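Home | Stories | Essays | Back Issues | Submit

Filed under: Short Fiction, Work

6 min read

The Second Gripper

By the time the Gollent salesman had gone home, Nandi Masilela had run the old gripper 694 times and the new one 190, and she did not believe either number.

"It's only a simulator," said Tawfik, who had the desk across from hers and the habit of defending anything that was already paid for. "You're not supposed to believe it. You're supposed to compare."

"Compare it to what?"

"To the other one."

She had been at Bretach long enough to know how this went. Someone upstairs saw a clip. In the clip a pair of black fingers picked up a part and put it somewhere else, and there was music. Then there was a quote, and a meeting about the quote, and on Thursday the whole business landed on her desk with a request for a yes.

The Gollent fingers were slimmer than the Grellari ones they had now. That was the sales pitch, more or less. Slim tips got into tight places. The salesman had said "tight places" so often that she'd started writing it down, with a little mark next to it each time.

"What happens when they close on something that isn't where the model says it is?" she had asked him.

"The controller adapts."

"How?"

He had looked at his laptop as if it might like to answer for him.

Now it was a little past seven, and the heating in the lab had clicked off. She loaded the tray again and set the view low, behind the wrist, looking along the fingers toward the parts. She liked it there. From overhead everything seemed easy, like a parking lot seen from a plane. Down behind the wrist you saw how little room there was.

She stopped the run before the pick.
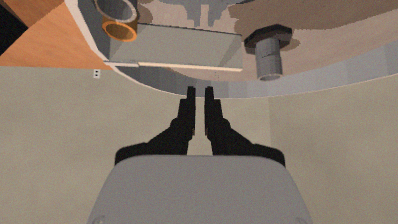 Run 191, paused. The fingertips at the edge of the tray.

"Look at that," she said.

Tawfik rolled his chair over. He had his coat on already. "Look at what? It's fine. It's lined up."

"It's lined up with the wall."

"It's in front of the wall. It's the angle."

"Maybe." She tilted her head, which did nothing. The two tips stood side by side with a thin gap between them, neat as a tuning fork. "Which one is it going for?"

"The one with the flange."

"Is it? Or the ring?"

He leaned in. She watched him not know. It took a while, and she was mean enough to enjoy it.

"The log will say," he said.

The log said SUCCESS. It said it for every run in the last batch, in capital letters, all the way down. She had scrolled through it at lunch waiting for one that said something else. The old Grellari gripper, in the same tray, with the same arm, had failed often enough to be recognizable. It dropped things. It bumped the wall and sulked. She had worked beside the real one for years, and when she read its failures on the screen she could nearly hear them.

"What's the friction set to?" she asked.

"Whatever they sent."

"They sent the friction?"

"They sent a file." He pulled at his sleeve. "With the model. It was all one file, Nandi. I just loaded it."

She opened the file. It had around 3000 lines, and she was up to the second page when she found the number, and then she sat back. With friction like that you could pick up a wet fish with two spoons.

"Huh," said Tawfik.

"Did we use it for the Grellari?"

"No. That has its own file."

"So what have we been comparing?"

He didn't answer. He took his coat off, one arm and then the other, and hung it on the back of the chair.

She copied the old value across, saved it under a new name, and put the counter back to zero. Upstairs wanted the yes by morning. They could have whatever this was instead.

"You want to start it?" she said.

"You start it. You're the one who hates it."

"I don't hate it -- I'd like it to work." She was surprised to find this was so. She pressed the key, and the fingers began to open.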